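Student project report – Weekend at Tunden
Timothée Bailly
25 February 2018

So, for my community arts module I had to go to a gathering I'd never been to and write it up, and I picked Tunden, a small makers' and storytellers' weekend out past Caron. I travelled six hours by coach (two of them behind the same tractor) and got there just in time for soup.

My question was meant to be why people keep coming back to something so small. I'd printed a survey with 541 copies, which was my typo for 41, and I'm still using the backs for shopping lists! In the end I put the survey away and just talked to people over the washing-up. I learnt far more that way, though my tutor would like some actual numbers, please.

The zine table was my favourite bit. A group called Prutell had brought 500 copies of their latest issue and were swapping them for anything – a poem, a biscuit, a song. I swapped a drawing of my nan's cat.

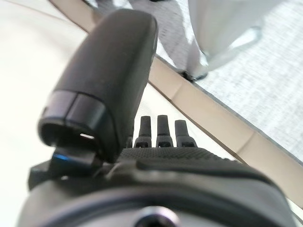
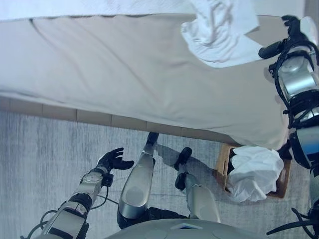 Top: black gripper finger with a bit of blue below it. Bottom: bed with a beige fitted sheet and a paper towel on it.

On the last night there was an open floor called Zokero, where you get up and tell a story with no notes. I hadn't planned to do it, but I did, and my knees shook all the way through. People clapped anyway, and a woman in the front row wanted to know what happened to the goat.

What would I change? I'd go in November for the planning meeting as well, so I could see how it all gets put together, and I'd write my notes up the same night. Half of mine just say "ask about the lanterns", and I never did.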